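Asanance Film Library: Equipment and Collections Review
July 18, 2020

Review of the Trindia home release of "The Long Tenancy" (two discs, with booklet)

The Library reviews home releases of older British and European films at the request of its borrowing members. Copies are bought at the usual retail price and are assessed on the same television and player throughout. 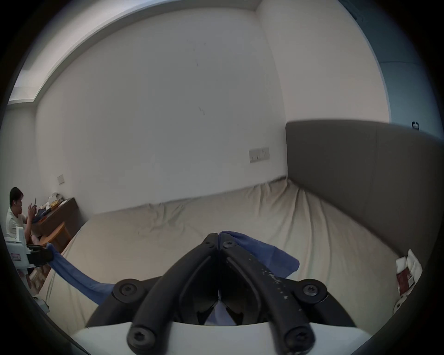
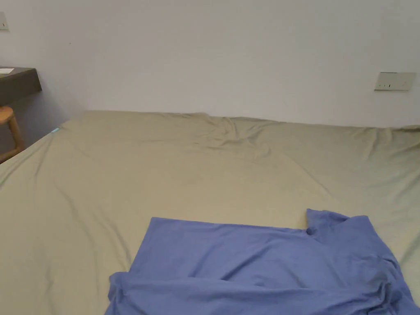
"The Long Tenancy" is a drama of the early 1960s concerning a provincial newspaper owner who takes in a lodger named Simon and gradually allows him to write the leader column. The film was poorly received on its first showing and was withdrawn from cinemas after 17 days. It has been difficult to see in a complete form, and the only previous home edition, issued by Grandix on videotape, was missing most of the second reel.

The present edition restores that material. Members who know only the tape will find that the quarrel at the printing works now makes sense, as does the landlady's refusal to give evidence at the inquiry. Simon himself becomes a less sinister figure. In the shortened version he appears to plan the old man's ruin from his first evening in the house, whereas the full text of the film leaves the matter open until the final scene on the railway platform. The Library considers this a considerable improvement.

Picture quality is good for the greater part. The interior scenes have a pleasing depth of grey, and the grain has been left alone. The recovered reel comes from a lesser source and is visibly softer, with a faint vertical line on the right of the screen that lasts for about four minutes. It would have been helpful for the packaging to mention this.

The sound is less satisfactory. Dialogue is clear, but the music has been set at a level that obliges the viewer to reach for the volume control whenever the brass enters. Subtitles for the hard of hearing are provided on the first disc only. Their absence from the second disc, where the longest of the interviews is to be found, is a serious omission and has been raised with the publisher in writing. A reply had not been received when this review was prepared.

The supplementary items vary in worth. The commentary is well informed on the history of the studio and on the changes demanded by the censor, though it falls silent for long periods in the second half. The booklet contains two essays. The first deals with the portrayal of the press in films of the period and may be recommended to students. The second repeats much of the first. The gallery of lobby cards moves too quickly to be read and cannot be paused on the player used by the Library.

The menus are plain and respond promptly. The case is of the ordinary hinged kind, and the discs are held firmly. On the copy supplied, the booklet had been folded against the spine and would not lie flat.

Members who already own the Grandix tape are advised that the new edition replaces it in every respect except the short introduction by the original distributor, which has not been carried over. Those new to the film should watch it before turning to the commentary, which discloses the ending in its opening remarks.

Rating: 4 out of 5. Recommended for purchase, with reservations as to subtitling. Loan copies will be available from December and may be reserved at the issue desk in the usual manner.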